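Spent most of November collecting demonstrations for a pick-and-place model. A few people asked how the collecting part works day to day, so I'm putting it in a thread. Training is a separate topic and Jonas Ortner knows more about it than I do.

We set a target of 456 usable demonstrations for the first round. Usable means the operator finished the task, all the streams recorded, and a second person watched it back and agreed with the label.

The task list is short. Pick a thing up off the table and put it in the bin. Take a thing out of the bin and put it on the table. Move a thing from one side to the other. Then the same again with different things.

Leanne Bickerstaff wrote the task sentences. Her rule is that one sentence covers one motion with a start and an end. "Tidy the table" was on my first draft and she crossed it out. She was right, we would have had six people doing six different jobs under one label.

We work in blocks of 180 minutes with a break whenever the operator wants one. I used to push through to the end of the block. When I went back over those recordings the last half hour was bad. Slow approaches, lots of hovering, grasps that took two tries.

Retries are worth a post of their own. Our first policy was to throw out any episode with a missed grasp. Teodora Kneževič argued for keeping the ones where the operator recovers cleanly, with a tag. We keep them now. An arm that has only seen perfect grasps has no idea what to do after a bad one.
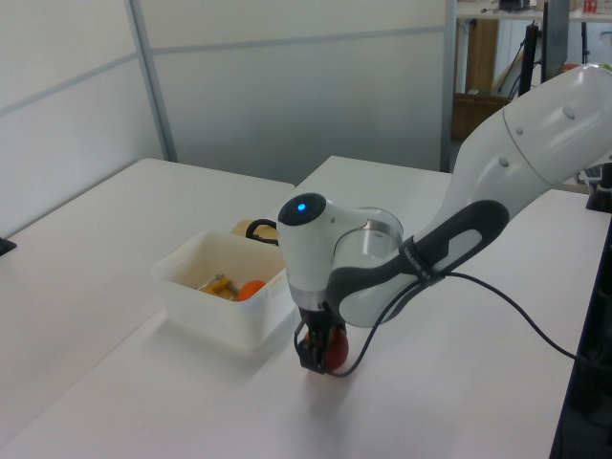
Object choice took longer than I planned for. We wanted things that behave differently in the fingers, and cheap enough that dropping them doesn't matter. Balls are a good test because they roll if you close off center, and a glossy one like the dark red one in the gripper throws highlights that shift as the arm moves. The little yellow and silver tool in the bin is a different problem. It lies flat and there's a right way and several wrong ways to come down on it.

Start positions: left alone, everybody puts the object in the same comfortable spot. I did it too. Fabian Sutter plotted the first batch and the starts made a tight little cluster near the middle of the table. So he wrote a script that prints a spot and a rotation before each episode, and you put the object there even if it's awkward.

Same with the bin. It gets moved and turned between sets. On an earlier project, Femau, we taped it down for the whole collection and the model more or less learned the tape. Shift the bin a hand's width and it released over bare table.

We have 4 operators on this round and they don't drive alike. Cyrill Riedl comes in fast and straight down. Leanne goes in from the side and takes her time. I asked them not to copy each other. I did ask everyone to stop pausing over the object before closing, because a long pause in the data turns into a long pause in the model.

Labels get written right after the episode, before the reset. We tried doing them at the end of the day from the video and it was slower, with more arguments. Did that count as placed or dropped? If you were the one driving, you know.

"Dropped" for us means the object left the fingers before the operator opened them. Opening early on purpose is "released high" – separate tag. It's a fussy distinction and it has already helped us find one bad grip setting.

Checks before every block: clocks agree, all camera views live, gripper opens and closes fully, disk has room. It takes a few minutes. We lost a whole morning at the Furkholm site to a clock that had drifted, and the arm data and the video couldn't be lined up afterward.

Someone asked whether we script any of it. No, all of it is a person driving. Scripted motion is fine for testing the recorder, and we mark those files so they can't end up in the training set.

Where we are now: first round is recorded, second viewing is still going. The Witkowska set gets merged once its labels are converted to ours, and that's on me. After that Jonas trains on half, then on all of it, and we look at whether the second half bought us anything.

If it didn't, the next round will be fewer episodes and more kinds of objects. Teodora already has a box of candidates on her desk at Nanville. I'll post the tag list when I've cleaned it up – it's still full of our abbreviations.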